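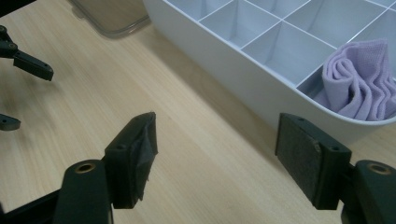
4. Recording your first batch

By now you've charged both grippers, paired them, and run the check in section 3. If the Riltalach app still shows a yellow dot next to either one, go back and pair it again. I've tried to push through with a yellow dot and lost a whole morning of takes.

The target for one task is 679 good takes. That sounds like a lot, but once you get into a rhythm they go by fast. I do them in sets of 30 and then get up and walk around for a bit.

Before you start

1. Set out the tray and whatever goes in it. For the cloth task we use a white divided organizer and a soft cloth, and you can swap in your own as long as it has open compartments.

2. Look at the finger pads. Press down any loose corners of tape. A wrinkled pad is fine, a pad that slides when you push it with your thumb is not - swap it out (see section 9).

3. Open both grippers all the way and hold them over the table. Tap Zero in the app and keep still until you hear the beep.

Recording a take

4. Squeeze the left trigger twice. One long beep means you're recording.

5. Do the task at the speed you'd use if you were putting things away at home. I talk to people while I do it and that seems to keep me from going all stiff and careful.

6. Open the fingers fully at the end and wait one second. Then squeeze twice again to stop.

7. Move something before the next take! Turn the tray, fold the cloth another way, put it in a different compartment. Dede Laryea trained our first Pellegrini model on a tray that never moved, and it would only work with the tray in that one spot.

Note: Dropped the cloth? Keep going, pick it up and finish. Those takes are useful and you can tag them "recovered" later. If you bump the table hard or somebody walks through, stop and press Discard.

Note: The app holds 1000 takes before it wants to sync. Sync at lunch anyway.

Caution: Keep your own fingers out of the space between the pads while you squeeze. The spring is stronger than it looks.

Caution: Don't set a gripper down on its pads. Lay it on its side, or hang it on the Cisitz stand if you bought one.

When you've finished a set, tap Review and scrub through the first and last take. If the fingers line up with the on-screen markers in both, you're good to carry on. If they've drifted, repeat step 3 and flag the set for checking as described in section 5.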